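The Pink Room

Irina Mocanu had put up the leopard paper on her own, before the lease was two months old. 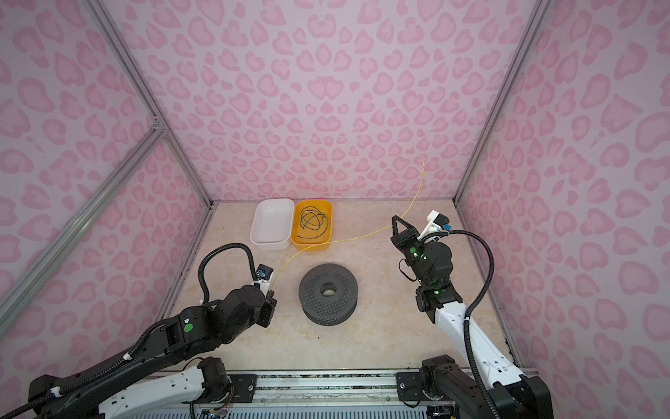

The spool, the wire and the two trays.

Kadri hated the pink for the first week. After that she stopped seeing it, the way you stop hearing a refrigerator. She came in at eight, turned on the lights and looked at what was left from the night before. The green cable was in the yellow tray. The white tray was empty. The yellow wire was out and the spool was sitting by itself.

"You left the wire off," she said when Irina came in with her coat still on.

"I left it for you."

"I didn't ask for it."

Irina hung the coat on the door. She had worked nineteen years at Coltell, winding cable in a hall with 178 other people, and she still talked a little too loud for a small room. The pay had been fine. In September they closed the hall, and she took her last check and called Kadri, who had been let go the spring before.

The order was from Urbańczyk. They wanted 65 pieces wound by Friday, and if those were good they would want 2000 more. Kadri had read the letter so many times that it had gone soft at the fold.

"What did they say about the green?" Irina asked.

"They don't want the green."

"Then why is it still in the tray?"

"Because I like it there."

Irina looked at the cable for a while. It lay in loops, one over another. Her mother used to leave yarn like that on the kitchen table, and they had all eaten around it.

"Genji called," Kadri said. "He has a place for you at Plitness. Days, with insurance."

"When did he call?"

"Monday."

"And you're telling me now."

"I'm telling you now."

A truck went by outside and the window shook. Irina pulled her chair up and sat down. She rubbed her hands together until they were warm.

"Call him back for me at lunch," she said. "Tell him to ask again after Friday."

Kadri wrote it on the back of the letter, and then she went to fill the kettle.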